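Cerkemby Vanners Forum > Resto and Repairs > Interiors

Topic: Colours for a 14 foot Jurnham, help me not make it beige again

wattlebird_towing
Original poster

Hi all, long-time reader, first proper thread! We picked up a 14 foot Jurnham from a paddock outside Cerkemby and I am completely in love with it. The frame is sound, the roof hatch has been resealed by the last owners, and the windows all wind out the way they should. Inside is another matter. Every surface is the same shade of milky tea. Cupboards, ceiling, the trim round the dinette, even the light switches.

I've pulled the curtains and the squabs out and I'm at the stage where I have to pick colours. I want it to feel bigger and I want it to feel cheerful on a wet day, when four of us are stuck in there playing cards. My partner says white everything. My daughter says mint green everything. I'm somewhere in the middle with a folder of paint chips that gets fatter every time I go past Shboul Hardware.

So, what did you do in yours and would you do it again?

saltbush_sal

Welcome! A 14 footer is a gorgeous size, you'll be so glad you didn't go bigger once you have to back it round a servo.

White ceiling, no argument from me. Go warm on the walls though. Ours was white all over for the first two summers and it was like sitting inside a fridge. We did the lower cupboards in a soft yellow, a sort of butter colour, and every single person who sticks their head in the door smiles. Cost us $158 all up including the primer and a new brush.

And please, please prime it properly. That old laminate looks dull enough to hold paint and it will fool you.

grey_nomad_ish

I'll be the grump. Leave it beige.

I've owned three of these and the original interiors are getting rare. If the laminate isn't chipped, give it a good clean with sugar soap and put your colour in the cushions and curtains. You can change a cushion. Once you've painted laminate there's no going back, and when you sell it the collectors will walk straight past.

wattlebird_towing
Original poster

Fair point grey, and I did think about it! But it's chipped along every cupboard edge and someone has already painted the wardrobe door (brown, with a roller, over a sticker). I reckon the collectors gave up on this one years ago. And we're not selling, I'm going to be buried in it.

Love the butter yellow idea Sal. Did you carry it through to the bench end or stop at the stove?

saltbush_sal

Stopped at the stove. There's a vertical join there on the Jurnhams and it makes a natural line. The bench end by the door cops every boot and every wet dog, so we did that in charcoal.

twoflatwhites

Can I throw in a completely different idea? I'm a colour tragic and I think people get hung up on picking A Colour when the thing that makes a small space work is the contrast. Pick your light, pick your dark, pick one shiny thing, then keep to those the whole way through. The cheerful stuff goes on top in the form of a bright kettle and a mad rug.

I did our kitchen end with white uppers, black handles and black tap, and then left all the metal trim as metal and polished the life out of it. Took me a whole wet January with a tin of polish and a stack of old T-shirts. It bounces light around like you wouldn't believe! 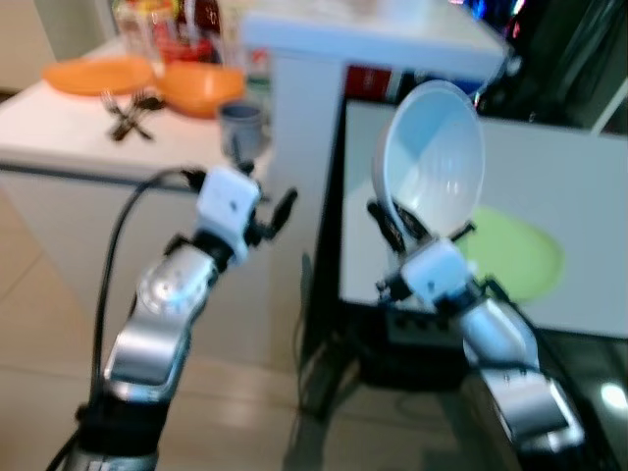
Silver and black, with white up the top.

Mostly silver, then the black doing the joining work, and just a bit of white to finish. If you took that split into the van you'd have your polished trim and a stainless splashback as the main event, black for hinges and handles, and white for the overhead doors. You could still have your butter yellow curtains, Sal!

saltbush_sal

Ooh, I do like the idea of the white being the small bit. I've always thought of it as the background.

grey_nomad_ish

Polished trim I can get behind. I don't agree with black handles in one of these though. They belong in a display home. The Jurnham came with those lovely little chrome pulls with a dimple in the middle, and if you've still got them, keep them. I've seen people throw out a full set and then spend months trawling swap meets to get them back.

Also, stainless splashback equals fingerprints. Forever.

twoflatwhites

Fingerprints are a lifestyle, grey. Wipe with a barely damp cloth, then a dry one. Takes a minute while the kettle boils.

Agree on the chrome pulls if they're all there. Mine weren't, I had half of them and three other kinds the previous bloke had found in a shed.

wattlebird_towing
Original poster

Went out with a torch and checked. All the chrome pulls are there except one on the cutlery drawer! They're under a layer of something sticky but they've come up beautifully where I've had a go with my thumbnail. So the pulls are staying.

Now I'm torn between twoflatwhites' scheme and the yellow. Could I do both? I'm thinking white overheads, polished trim, chrome pulls, charcoal at the door end, and yellow on the lowers. Is that too many things for such a small space?

possum_on_the_annexe

That's four colours and one of them is shiny. I'd drop the charcoal. Small vans get chopped up visually very quickly. We had five colours in ours at one point and it felt like living in a packet of liquorice allsorts.

saltbush_sal

Nothing wrong with allsorts! But the charcoal is practical. I'd drop the chrome before I dropped that, it saves me scrubbing every trip.

possum_on_the_annexe

Then make the yellow the accent and run the charcoal along all the lowers. Same number of scrubs, fewer edges. I'd be worried about it getting dark under the dinette, mind you, so put a light strip in.

fridge_runs_on_hope

On the actual paint, use an enamel, and let it harden for a good long while before you put anything on it. I used the Tutetti satin on my 93 pop-top and I'm thrilled with it. Goes on a bit thin, so you'll want an extra coat, but it levels out so nicely you'd swear it was sprayed. Small foam roller, doors off and flat on trestles.

I shut the cupboards too soon and they glued themselves closed on the way to the coast. Had to open the pantry with a paint scraper to get at the Weet-Bix.

grey_nomad_ish

Two thin coats over a good primer beats three thick ones of anything. And number the doors on the back with pencil before you take them off. They look identical and they are not, every one of mine had been trimmed to fit its own hole.

wattlebird_towing
Original poster

Numbering the doors, brilliant, I would absolutely have stacked them in a heap.

OK, a decision has been made at the kitchen table with a fair bit of shouting. White overheads and ceiling. Charcoal lowers right the way along. All trim polished. Chrome pulls stay. The inside of every cupboard door gets butter yellow, so you get a burst of it whenever you go for a mug! My daughter gets a mint green wardrobe door because somebody has to fix that brown one.

I'm off to Shboul for the primer and a test pot of the Tutetti, and the first doors come off on 25th November. Will post progress!

saltbush_sal

YELLOW INSIDE THE DOORS. I'm so annoyed I didn't think of that. I might have to redo ours.

possum_on_the_annexe

Mint door is going to be the best thing in it, calling it now.

grey_nomad_ish

I still would have left it beige. But do put up some photos of those pulls once they're clean, and if you want a match for the missing one, send me a message. I've got a jar of odds and ends and I'm fairly sure there's a dimpled one in it.

wattlebird_towing
Original poster

Grey, you absolute legend. Message sent!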